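About Vulard Theater

Vulard is a nonprofit theater company that produces new and translated plays for small casts. It stages two full productions a season, plus a reading series in November. Performances take place in a converted storefront on Jundden Street with 63 seats on three sides of a floor-level stage.

The company has nine members, all of whom act and also hold one production job, such as lighting, box office or script reading. Guest directors are hired by the show.

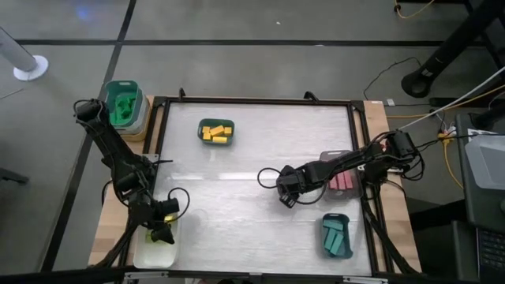
Photo: Bo-ram Joo

Scripts are accepted year-round in PDF form. Each is read by two members without the writer's name attached. Last season 139 scripts came in. Plays should run under 100 minutes and need no more than five actors. Translations must come with written permission from the rights holder.

Auditions are open to non-members. Actors read from the script and should prepare one monologue of two minutes or less. Callbacks for the next production, Uniyal, are on Tue 28 September in the rehearsal room. Enter by the side door.

The stage is wheelchair accessible. Scripts in large print can be requested from the box office.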